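O tampo que fica

Uma boa mesa de madeira clara muda uma casa inteira! Foi o que pensei ao entrar na oficina Sandoval, em Puvodcombe, onde há tampos encostados a todas as paredes e o cheiro a óleo se sente logo na rua. Fui lá por causa de uma mesa de cozinha e fiquei a tarde toda a falar de veios.

O veio é a primeira coisa que se deve olhar, antes das pernas, antes do preço. Uns tampos têm linhas direitas de uma ponta à outra, outros fazem uma curva a meio, como um rio que abranda, e são esses que me conquistam. Com luz rasante (levem a mesa até à janela, se vos deixarem) vê-se tudo: o brilho do acabamento, os riscos miudinhos, as marcas de uso.

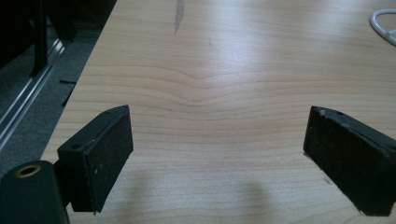 Para Bosari, um tampo sem riscos é um tampo que ainda não serviu para nada, e lixar tudo ao fim do primeiro ano é um desperdício de boa madeira. Eu concordo com entusiasmo, embora tenha passado anos a correr atrás dos copos com bases de cortiça.

A manutenção pede pouco. Pano macio, quase seco, sempre no sentido das linhas. Nos tampos oleados da Sandoval usa-se o óleo Prestunex, a lata de 455 ml, que dá para até 13 aplicações numa mesa pequena; estende-se uma camada fina, espera-se e puxa-se o excesso com um trapo de algodão. Nos envernizados, nada de óleo!

A minha mesa custou 430 euros e chega em julho. Já tirei a toalha da gaveta e dei-a à minha irmã.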